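Plidis shelf set, kitchen version
Guide for home use, revised September 2, 2023
Text: Beril Başaran. Checked by Ryan Bloxham.

## Section 4. Filling and placing the containers

Before you begin this section, the shelf must already be fixed on the wall as explained in Section 3, and the screws must be covered with their caps. If the shelf is still moving when you press on its front corner, please return to Section 3 and tighten the brackets first. Do not put containers on it until then.

The section is for dry goods only: ground coffee, ground spices, seeds, salt, sugar, dried herbs. For oil, honey and other liquids see Section 5.

### 4.1 What you need

- Clear containers, glass or plastic, with lids that fit
- A wide funnel, or a sheet of clean paper folded in two
- A dry spoon for each kind of goods
- Two dry cloths
- Labels and a pen that does not rub off
- The small tray from the Plidis box

You can use containers that you already have at home. Many customers keep the ones in which the coffee or the spice was sold, and these are perfectly good. The narrow level of the shelf accepts containers up to 60 mm wide. The lower level is deeper and takes the wider ones. Measure at the widest place, and remember that with some containers this is the lid.

> **Note.** The Güler lids sold before July have a thicker edge. They close well, but two of them side by side can touch on the narrow level. Leave a little more space.

### 4.2 Washing and drying

1. Empty the container fully. Turn it over and knock it gently with your palm on the bottom.
2. Brush out the powder which stays in the corners. Do this before any water goes in, otherwise it becomes a paste.
3. Wash the container and the lid separately in warm water with a little washing-up liquid.
4. Rinse two times.
5. Stand both parts on a cloth with the opening down. After the drops have run out, turn them over so that the air can go inside.
6. Leave them overnight.
7. In the morning, put one finger inside and touch the bottom and the shoulder. If you feel any damp, leave them longer.

> **Caution.** Do not dry plastic containers in the oven or on the radiator. They can lose their shape, and the lid will not close again.

If the container has a label which you want to keep, do not put it under water. Wipe the outside with a damp cloth and go around the label. An old label that is coming off at one side is better removed completely. Rub the glue with a few drops of cooking oil, wait, and wipe it away with the second cloth.

A strong smell can stay in a plastic lid for a long time, in particular after cumin, cloves or curry powder. Put the lid for one night in a bag with dry bicarbonate of soda. If it still smells in the morning, use this lid again for the same spice.

### 4.3 Filling

1. Put the tray on the table and stand the container in the middle of it.
2. Set the funnel in the opening. With the folded paper, hold the fold over the opening and let the goods slide down slowly.
3. Fill to 40 mm below the rim for the tall containers. For the short ones, leave a space equal to the width of your finger.
4. Tap the side of the container with your fingertips so that the contents go down. Fill again to the same line if needed.
5. Wipe the rim and the thread with a dry cloth. One grain of coffee under the lid is enough to let the air in.
6. Close the lid straight. If you feel that it turns with resistance from the beginning, open it and start the thread again.
7. Pour back what has fallen on the tray, if the tray is clean.

> **Note.** Do not fill new goods on top of old ones. Use up the old, or put it for the time in a cup, fill the new at the bottom and return the old on top.

Ground coffee and ground spices must be filled when the kitchen is not full of steam. We had a letter from Mr Recep Yurt, who filled all his paprika while the pasta was boiling beside him, and by the next week it was one hard piece. His question was if the container was faulty. It was not.

### 4.4 Labelling

A clear container shows you the colour of the contents, but many things in the kitchen are brown. Ground coffee, ground cloves, allspice and some kinds of cinnamon look very much alike from the other side of the room. Please label every container, including those you are sure about.

1. Write the name of the goods first, in large letters.
2. Write the month of filling under it, in small letters.
3. Stick the label on the front, in the middle or lower, so the contents can be seen above it.
4. Press from the centre to the outside with your thumb.
5. Put the same name on the lid if the container will stand on the lower level, where you look at it from above.

Bought containers often have a brand disc or a printed name on the front. You do not need to cover this. Put your own label on the back and turn the container to the side you prefer.

The name must be the right way up when the container stands on its own bottom, with the lid at the top. This sounds evident, yet it is easy to do wrong with containers that look the same from both ends. Stand the container on the table before you stick anything, check where the lid is, and only then take the label from the sheet.

> **Note.** Round labels are more difficult to put straight than square ones. Make a small pencil point at the top of the label and bring this point in line with the middle of the lid.

### 4.5 Placing the containers on the shelf

1. Start with the heavy ones. Salt and sugar go on the lower level, near the brackets.
2. Put ground coffee on the side that is farther from the cooker.
3. Put the spices of daily use on the narrow level, between shoulder and eye height of the person who cooks most.
4. Leave the width of two fingers after every four containers, so that a hand can go in.
5. Turn all the labels to the front.
6. Fit the front rail. You will hear a click on the left and a click on the right.

> **Caution.** Never place containers on top of each other on the narrow level. The front rail holds one row only.

> **Caution.** Keep the shelf out of direct sun. Clear containers do not protect the contents from light. If your kitchen has no shaded wall, use the Catetach curtain (sold separately) or keep the red spices in a closed cupboard.

In a family with small children, move everything that is hot to the taste, such as chilli and mustard powder, to the level which they cannot reach. Glass should go there too.

### 4.6 Taking a container down and putting it back

Hold the container by its body, at the two sides, never by the lid alone. Lids become loose with use and you will see this only when the container is already on the floor. When you have greasy hands, wipe them first.

To measure, bring the container to the table and use the dry spoon. Do not shake the goods directly over a pot. The steam goes up into the opening and the contents begin to stick, first at the rim and later everywhere.

Close the lid immediately after taking what you need, and return the container to its same place. If two people cook in your home, agree on the order together. Jeferson Rocha from our Prakutstead workshop advises going by the alphabet. My own kitchen is arranged by what I cook, and the coffee stands alone.

### 4.7 Common problems

**The contents do not move when I tilt the container.**
Some dampness has gone in. Break the contents with a dry fork. If they have a smell of mould or any change of colour, throw them away and wash the container as in 4.2.

**The contents stay at one end and the rest looks empty.**
Fine powder can hold together, mostly when it was packed tight. Close the lid well, hold the container by its two sides and tap it with your palm. If this does not help, use the fork.

**The inside of the clear wall is covered with dust from the spice.**
This is normal with very fine powder. It can be reduced by wiping the inside with a fully dry cloth before filling. Do not use a paper towel, it makes the plastic attract more dust.

**The lid opens by itself.**
Check the thread for grains. If it is clean, the lid is worn and must be changed. Write to Alper Aydoğan at the spare parts desk and give the width of the opening, measured inside.

**The label becomes yellow or comes off.**
It is too near to the cooker. Move the container and put on a new label.

### 4.8 Cleaning of the shelf

Once a month, take off the front rail and lift down the containers, one level at a time. Wipe the shelf with a damp cloth and after that with a dry one. Wipe also the bottom of each container, where the grease collects. While they are on the table, look at the months on the labels and put to the front what should be used first.

Do not spray any cleaning product towards filled containers. Put it on the cloth.

Continue with Section 5 if you also use the bottle holder.
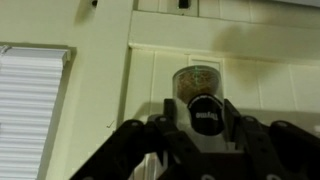

*Fig. 4. Clear container with brown contents and a round black disc on its front (see 4.4).*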